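Vulletora hand-held gripper kit, trial unit
Acceptance checklist with comments
Site: Hawthorne test kitchen
Supplier: Breltach
Period: June

1. Packing and paperwork
Contents against delivery note: PASS
Manual supplied: PASS, WITH COMMENT
Comment: The manual has a whole page on unpacking the manual. The page on finger pressure is a single paragraph.

2. Body and fittings
No sharp edges where the hand goes: PASS
Fixings tight before use: PASS
Tightened again after 300 grips: PASS, WITH COMMENT
Comment: One screw took a quarter turn. Breltach's sheet says to check every 2000, which strikes us as optimistic.

3. Fingers
Close evenly, no rubbing: PASS
Pad edges sound: MINOR
Comment: Slight chipping and wear on both fingers. Nothing that would catch a glove, but the kit was sold to us as "as new" and we would like to know as new as what. Raise with Breltach before the invoice is paid.

4. Soft items
Holds sponge without tearing it: PASS
Releases on letting go of the trigger: PASS
Comment: Done at the dish rack, where the Clidness service plan says most of our picking will happen. Keep the fingers low on the foam – higher up, it folds over and sulks.
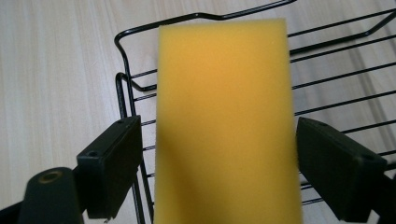
Item 4. Yellow sponge held upright between the fingers, wire rack behind.

5. Hard items
Mug, by the rim: PASS
Dinner plate, 1260 g with its lid: FAIL
Comment: Slid out at the second attempt and landed on the towel we had put there, having read the brochure. Plates stay off the list until we have grippier pads.

6. Pinch points
Warning label fitted: FAIL
Label in the box: PASS
Comment: It came in a small bag with a cloth for cleaning the surface first. Fit it before anyone else has a go.

7. Cleaning
Fingers wiped down after use: PASS
Body kept out of the sink: PASS
Comment: The matte finish shows dust very faithfully. Damp cloth only, and allow some 6 minutes before putting it back in the case.

Result: accepted for soft items only. Items 3, 5 and 6 stay open.
Recheck when the new pads arrive from Breltach.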